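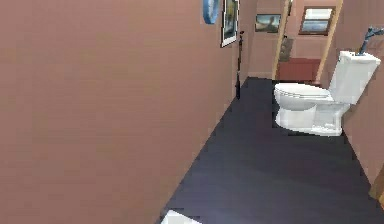

CLISTHAM, Friday, March 8, 2019

The robotics club at Gounder works in simulation for most of the year, and its current project is navigation in small rooms. Kumaresan Kurup, who teaches the club, starts new members in a bathroom.

"It is narrow, the walls are one color, and the way out is at the far end," Kurup said. "A planner that was tuned in a big open room will usually fail there on the first run."

The club's test house is a set of rendered rooms joined by doorways. The bathroom has mauve-pink walls and a dark floor, with a toilet against the right wall and a thin dark pole standing by the left one. The doorway leads to a second room with the same pinkish walls, where a reddish-brown cabinet or low table stands under a window. The task is to leave the bathroom through the door without touching anything and stop short of the furniture.

Yu-na Moon wrote the collision checker. She said the pole caused more failures in February than the toilet did.

"The toilet is large and white on a dark floor, so the segmentation picks it up early," Moon said. "The pole covers very few pixels. Our first version filtered out anything that thin as noise, and then the planner drove a path straight through it."

The fix was to stop filtering by width alone. The code now keeps a thin region if it stays in place over 7 consecutive frames. Moon said that slowed the loop, and the team lowered the image resolution to make up for it. The edges of objects come out stepped as a result.

Bhavana Sundaram handles the training runs. Each batch is 200 episodes, with the start position and heading changed every time. In the last batch before the deadline, 186 ended in the next room with no contact.

"The other 14 are the ones I look at," she said. "Most of them are bad headings at the start. It faces a blank wall, gets no features to match, and turns the wrong way."

Matching wall color between rooms is also a problem, according to Sundaram. The depth estimate relies partly on color change, and at the doorway there is little change apart from the light wood casing. She has added the casing as its own class in the labels. The labeled set now holds 2,000 images.

Pictures on the walls are labeled but ignored by the planner. Windows are labeled because an early model treated a bright window as open space.

Kurup does not plan to move the code to a physical robot this term. He wants the members to write up the failure cases first, with the seed number for each one so that another student can repeat it.

"If they can't rerun it, I don't count it as a result," he said.

The club enters the simulation division at Kuvmont next. Entries there are run on rooms the teams have not seen.

RELATED
Kuvmont posts rules for simulation division
Geetha D'Souza on grading student code
Cenport club rebuilds its line follower
Ilango Kurian: Notes on teaching path planning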